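Assunto: Re: [marcenaria-lista] Cola para espigas redondas em bancos

Boa tarde a todos,

Em março, escreveram para a lista:

> Alguém já usou a Furadex para colar espigas redondas em assentos maciços?
> Tenho um banco que abre folga todo inverno, sempre na mesma perna. Já
> desmontei duas vezes. Uso cola branca comum e deixo no grampo de um dia
> para o outro. A madeira está seca, pelo menos por fora.

Usei a Furadex em cinco bancos e não notei diferença em relação à cola branca. Pelo que foi relatado, eu olharia primeiro para o furo. Se a mesma perna solta sempre no inverno, a espiga deve estar encolhendo mais que o assento, e cola nenhuma segura isso por muito tempo.

O que faço hoje é secar só as pontas das pernas, numa caixa com areia morna, e deixar o assento como está. Depois de montada, a ponta absorve um pouco de umidade e aperta no furo. Aprendi isso numa apostila da Brurholm, que já não se encontra à venda.

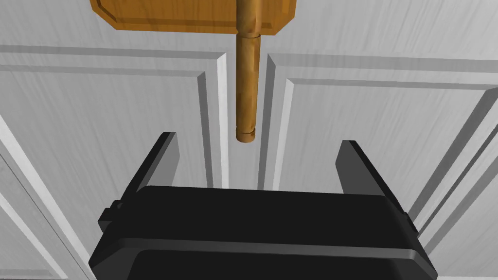 Peça de madeira, com anel na haste (imagem gerada em computador)

Quanto à cola velha, é preciso tirar tudo antes de colar de novo. Vinagre morno amolece a branca – a amarela demora bem mais. Raspo com formão e termino com lixa 80, sem arredondar a espiga.

Se a folga já passou de meio milímetro, faço um rasgo na ponta e coloco uma cunha, sempre atravessada em relação ao veio do assento. No sentido do veio ela racha a tábua. Perdi um assento de peroba assim.

A Rallura vende cunhas prontas em pacotes de 500, mas são curtas para assento grosso. Prefiro cortar as minhas de sobra de ipê.

Abraço a todos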